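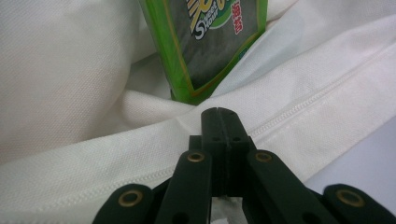 Figure 2. White woven fabric with a zip running through it, and a green snack packet in one of the folds.

Search this journal Enter keywords Go

Filed under: Home & Everyday Life > Laundry, Textiles, Household Routines

4. What people told us about covers that come off

I went into this part of the study expecting to write about washing machines. I had a whole interview sheet on drum sizes and temperatures, and I was quite proud of it. Then the first household in Merwood spent most of our visit talking about zips, and so did the next one, and by the time Sang Âu and I compared notes over a very late lunch we had both scribbled the same word in the margin. So this section is about zips, and about the odd sort of permission they seem to give people.

Some background first. We wrote to households in Merwood and Gerna, and 84 of them filled in the short questionnaire. Of those, 21 agreed to keep a laundry diary for 12 weeks, starting in January (a bad month for drying anything, as several diarists pointed out with some force). The diary was a plain paper booklet with a page for each week. We asked what had been washed, who had decided it needed washing, and what had set the decision off. That last question was Sang's idea and gave us nearly everything that follows.

Clothes were dull, I'm afraid. People wash clothes when the basket is full or when they run out of something. Bedding was nearly as regular, though the day drifted about more than people thought it did. Removable covers -- cushions, bolsters, the big floor pillow the dog has claimed -- had no rhythm at all. They went into the machine after an event. A spill, a visitor on the way, a smell that somebody finally mentioned, crumbs. Crumbs came up so often that I gave them their own code in the analysis, and I still think that was the right call, although one reader of an early draft found it very funny.

White covers were a case apart. The diarists who owned them wrote about them in a different tone, somewhere between pride and dread. "I bought them knowing I would have to look after them," one wrote, "and then I didn't." Another kept hers for the spare room, where they stayed clean and gave no pleasure to anyone. Fabrics with a fine weave were said to show every mark, while a coarser cloth was thought to be more forgiving. I can't say whether that's true of the cloth itself. We didn't test any. It certainly shaped who was allowed to eat where.

Now, the zips. We had assumed that a zipped cover would be washed more often than a stitched one, and for most diarists it was. What surprised me was how many people owned zipped covers they had never once taken off. Knowing that you could do it was enough. In the interviews we started calling this "the Zaugg effect", after the street in Gerna where we first heard it put clearly: a man told us his sofa was very practical, everything came off, and then couldn't remember it ever having happened. His partner could remember. It had happened once, the zip had jammed at the corner, and getting the filling back in had taken up most of an evening.

Putting the thing back together is, I think, the real sticking point. Only five diaries mention taking a cover off as a nuisance. Far more complain about the other end of the job, with the cover a bit tighter than it was and the filling bunched up in one corner. One diarist drew a little picture of it. We have kept that booklet to one side and I look at it more than I should.

There are obvious limits here. Our diarists liked laundry enough to write about it for weeks on end, so they are hardly typical, and a booklet on the kitchen worktop probably nudged a few of them into washing things they'd have left alone. Two said as much. We also have nothing from launderettes. The Fladavari interviews, which we take up in section 5, go some way towards filling that gap, as most people there share machines with their neighbours and have to plan a wash well ahead.

Related articles
Airing, beating, shaking: cleaning soft furnishings without water
Who eats on the sofa? Meals and rooms in Gerna
Shared machines and borrowed hours: laundry in Fladavari
Mending a jammed zip: household skills and who holds them
The spare room as a store for good things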